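Share 36 | Comments 9
Print this story | E-mail this story

Teaching by the handful

I spent most of a December morning picking up snacks, and I have never been so tired from doing so little.

I'd signed on for a short stint with Urnano, a small outfit that gets ordinary people to do ordinary chores with a gripper in their hand, so that a robot arm can learn the same chores later on. Sorting packets was my first job. You squeeze the handle, the fingers close, you lift, you let go somewhere else. Then you do it again. 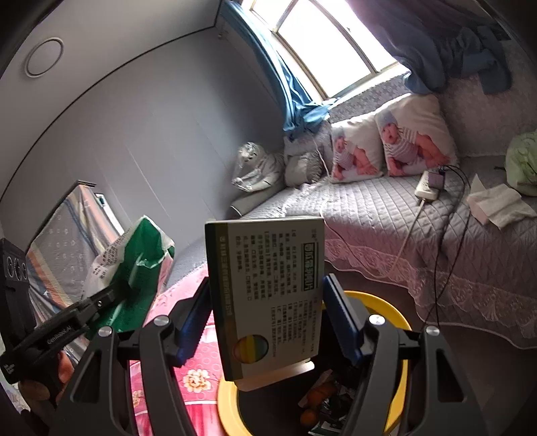
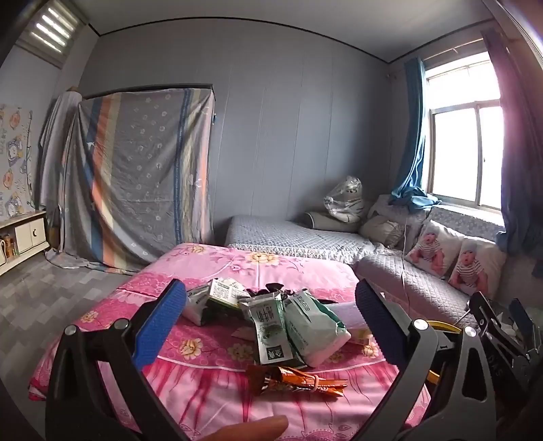
The blue pads are the part you come to love

I went in thinking the clever bit would be the computer. For the first hour I didn't think about the computer at all, I thought about the pads! They're the only bit that touches anything, and you learn their habits the way you learn a new set of kitchen tongs. A small stiff box is easy. You come at it from the sides, close up gently and it stands there between the fingers like it's posing. A foil wrapper lying flat is a whole other animal (I said a few things to one that I hope the microphone didn't get, if there is a microphone).

My trainer's one piece of advice was to slow down. People who are good with their hands rush, apparently, and a rushed grab is hard to learn from. I am not good with my hands and I still rushed. By lunch I'd got the hang of coming in low, pausing a beat, then closing.

Why not just use a joystick?

I asked, because I'd tried that too. Back in January I had a go at driving an arm by remote control at the Nereck workshop, and it was a bit like doing up a stranger's coat buttons while wearing oven mitts. You're watching a screen, your wrist turns one way, the arm thinks it over and turns the same way a moment later. I managed to move a sponge. I was very proud of the sponge.

Holding the gripper yourself is much quicker to pick up. Your elbow already knows how to get around a pillow. What you give up is the arm's point of view: I can twist my wrist into spots a robot's joints would never reach, and some of my best efforts had to be thrown out for exactly that reason. The software they run, Skaltico, flags those for you in orange. I saw a lot of orange.

So how many goes does it take?

More than you'd like. The target for my task was 200 good ones, and the whole set, once everybody's work is put together, comes to around 600. I asked whether the robot would then be able to tidy up at my place and got a kind smile. It would be able to have a try at packets, they said, and it would probably be rubbish at socks.

I don't mind that. I liked the idea that my slow, slightly wonky way of picking things up might live on in a machine somewhere. My forearm was sore for two days and I've caught myself at the grocery store lining up on a box of crackers, coming in low, pausing a beat.

Urnano is taking names for its next round now, and the sessions are paid. Bring a snack of your own, as the ones you're sorting are off limits.

Published December 2019

Related stories
Bouzid's little warehouse carts get a second chance
I let a robot mow my lawn and the neighbours had opinions
Remote control for beginners: a day at Nereck
Do we really want a machine folding our towels?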